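What should we set up for a robot arm table at an open day?

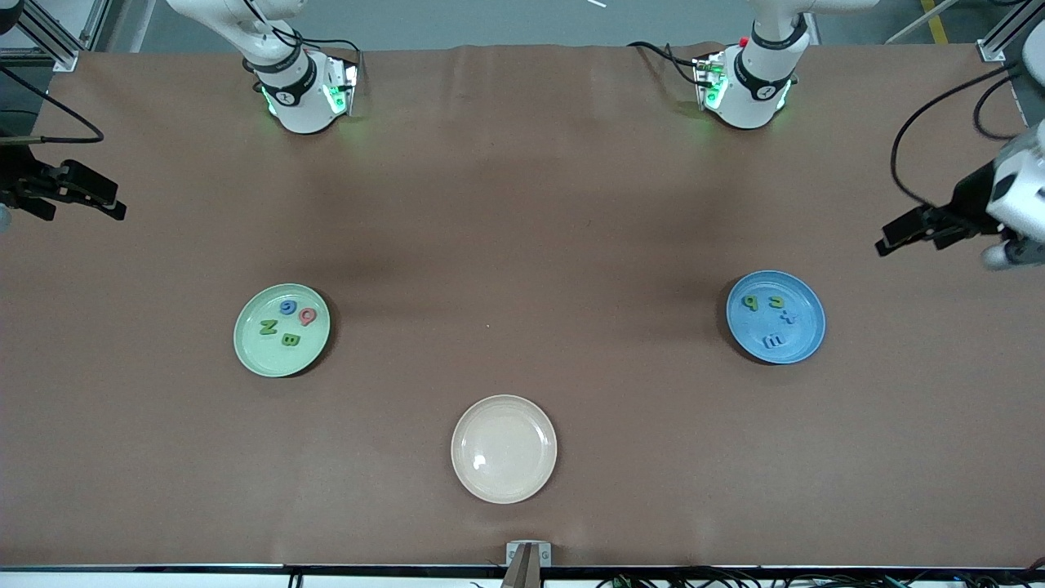

Two arms, three plates and the foam letters, on brown paper.

Posted by tindadlow_makes

I help run the workshop at Tindadlow and we have an open day coming up in November. One of the displays will be a pair of robot arms doing a sorting job with foam alphabet letters. The people bringing the arms are from Noditeck and they will look after the robot side of it. My job is the room, the visitors and whatever goes on around the table.

The picture shows the layout as it stands. The letters begin on the green and blue plates and the cream one is there to be filled. The plan is that a visitor asks for a letter and the arms move it across.

What I would like to know:

How long should each run be? We have 19 slots in the day and they will be a mix of school groups and people who just walk in.

Does the brown paper matter? It creases and I was going to take it off and use a plain tablecloth we already have.

Should visitors be allowed to handle the letters?

I have been to one of these before as a visitor, but I have never had to organise one. Any advice from people who have done it would be useful.

Posted by Andrade

We did a similar table at our college open day last year, also two arms, with coloured blocks in place of letters.

Timing first. Keep the moving part to 4 minutes. Ours was longer to begin with and the back row started to wander off. Arms that pick up small things are slower than most people expect, and children especially think something has gone wrong if an arm stops for a few seconds. Have somebody talking the whole time who can say what it is about to try. If you have a screen, put the name of the letter on it, so people at the back know what they are waiting for.

Leave the paper alone until you have asked Noditeck. We swapped our table covering the evening before without telling anyone and the arms had to be set up again in the morning, which cost us the first session. A tablecloth also moves when something presses on it. If the paper gets too creased, ask them whether you can put down a fresh sheet of the same colour. Brown paper on a roll is cheap and you can tape it at the corners.

On the letters, I would let visitors choose but not place. Get a second set and keep it on a separate table by the door. People can pick one up, feel how light it is, and then call out the same letter for the robot to fetch. Nobody needs to reach over the working table at all. Ask for a barrier and keep it well back from the ends as well as the front. In your picture the grippers come in from the left and right, so people standing at the sides would be closer to them than people at the front.

One thing I would change is which letters you use. Foam letters are hard to tell apart once they are turned round. I can't say for certain whether the dark green one on your green plate is a Z or an N, and the E on the blue plate looks like an m from this side. The little x is nearly the same blue as the plate it is on. A visitor will ask for N, the arm will go somewhere else, and then you will have an argument with an eight-year-old. Either pick shapes that only read one way, or ask for them by colour and letter together.

Also find out who has the stop button and make sure that person does not leave for lunch without handing it over.

Posted by priseo_visitor

went to one of these at Priseo and the best bit was when it dropped one and had another go, so don't worry if it isn't perfect. they should have had more chairs. Also no sign telling you when the next one started so we missed it the first time and had to come back

Posted by benchtop_bod

Agree with most of what Andrade says, but I think 4 minutes is short for school groups. They have come by coach and will want to ask things. I would run the arms for the same time and then leave a gap for questions with the arms stopped. It is also easier to hear, depending on your room.

Check the lighting at the time of day you will be open. Your cream plate has a bright spot on it from something, and it might be stronger with the sun coming in. It may make no difference to their system but it is worth asking while they are there to test it. Draw the blinds if they say so and leave them drawn.

Keep the walkway clear on the side where the cables are. There is a fair tangle of them under the front rail on the right. If the barrier is going there, put it far enough out that a pushchair can't get underneath.

For the walk-ins, a board with the next start time on it is enough. We used a whiteboard and changed it after each run.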